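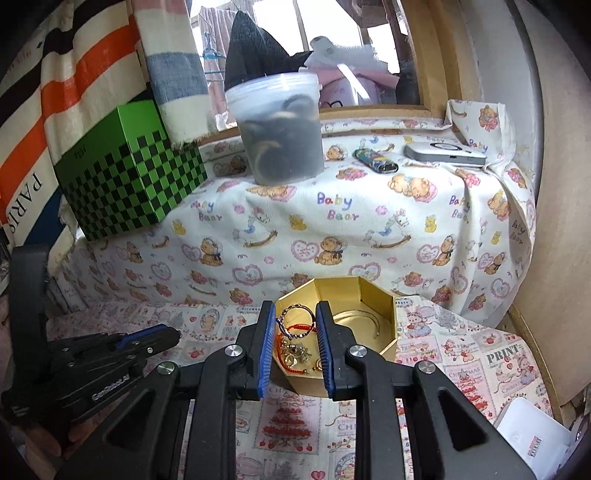 The gold box with the rings and bracelets, lower shelf, Christmas cloth.

Minutes of the meeting of the Dundar charity shop group
31st May, in the back room of the shop
Chair: Blagoje Stojanovska
Minutes: Nuria Endale
Present: 8 members. Apologies were received from 2 members.

1. Minutes of the April meeting
The minutes were read and accepted with one correction. The cloths for the display came from Grasus, not from Kustero as was written. Nuria will correct the file.

2. Jewellery display
We spoke for a long time about the gold octagonal box. At present the rings, the string bracelet and the small charms lie together on one side of it, and the members agreed that customers cannot easily see what is there. The chain and the charms are in a tangle. Blagoje proposed that each chain should be laid on a small card before it goes in the box. Agreed.

One member asked if the ring with the small stones should stay in the open box. It was decided to keep it there until the price is known. Scanlon has been asked to look at it and has not answered yet. Nuria will write to them again.

The red and orange braided bracelet was discussed also. Two members think it belongs with the children's things and not with the rings. There was no decision.

3. The cloths
The Christmas cloth on the lower shelf was put there in April and some members find it strange for the summer. Others like the teacups and the little animals and said that customers stop to look at it. Vote: five for keeping it, three for changing it. It stays until the end of August.

The "Baby Bear" cloth on the raised part hangs in folds at the front. It was asked that it is pinned or ironed, so that the bears and the ducks can be seen properly. Blagoje has pins at home and will bring them.

4. Money
The April jewellery sale brought 161 pounds. From this, 14 pounds was spent on price labels and small cards from Kustero. The group was pleased with the result - last year's sale brought less - and wishes to hold another one in the autumn.

5. Other matters
The key of the side cupboard is still missing. Whoever has it is kindly asked to leave it in the drawer by the till.

The offer from Grasus for more cloth was put off to the next meeting, as we did not have the prices.

To do:
Nuria - correct the April minutes, write to Scanlon
Blagoje - pins for the cloth, cards for the chains
All - look for the key

N. E.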